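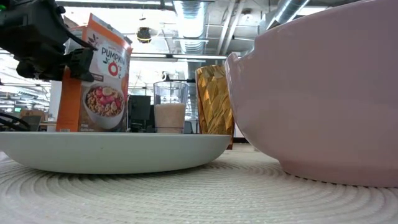 Tendeck wide serving dish, white
Reviewed by Weronika Zalewska, 2019-11-08

I bought this dish in January to replace a deeper Pridell bowl that had chipped at the foot. It has been in use most days since, mainly at breakfast, so these notes cover ten months of ordinary wear.

Dimensions and weight. The maker lists it at 34 cm across. Mine measures the same with a steel rule, rim to rim. It is shallow for its width. The wall rounds down to a base that is clearly narrower than the rim, and the rim itself sits level. I checked it against a flat board and could find no rocking.

Glaze. The colour is sold as white but in daylight it reads as a pale grey-white, a shade cooler than standard white dinnerware. If you are matching an existing set, compare in person first. The surface is smooth. Turmeric left on it overnight came off with dish soap and a soft cloth. Cutlery leaves faint grey lines, which bicarb paste removes.

Stability. The narrower base was my main concern. A load in the middle is fine. A load on the outer wall is less so: pressing down hard on one side of the empty dish will lift the other. With fruit in it I have not been able to tip it by accident. A box of cereal will stand upright on it, as will a drinking glass, although I would not carry it across the room that way.

Capacity. It holds 17 mandarins in a single layer. Liquids are another matter. Anything thinner than a thick stew will slop when the dish is carried, and I no longer use it for soup. Dry cereal for a table of kids works well, as they can reach in from any side. Pumpkin O's with raspberries and sliced banana is the usual order at our place.

Washing and storage. Dishwasher safe on the top rack according to the label, but it is too wide for the top rack of my machine. I have run it upright on the bottom rack instead, more than 25 times, with no crazing or loss of gloss. It will not fit a standard overhead cupboard with the door closed. Mine lives on the table.

Price. I paid $42 at Prajapati. The Vavametti equivalent was dearer and had a raised foot, which would probably deal with the tipping. Bimla Dwivedi, who has that one, finds the foot traps water in the dishwasher.

Pros: level rim, durable glaze, easy to wipe out.
Cons: lifts under side pressure, awkward to store, colour name is misleading.

Rating: 4 out of 5. I would buy it again for fruit and dry food. For anything wet, get something deeper.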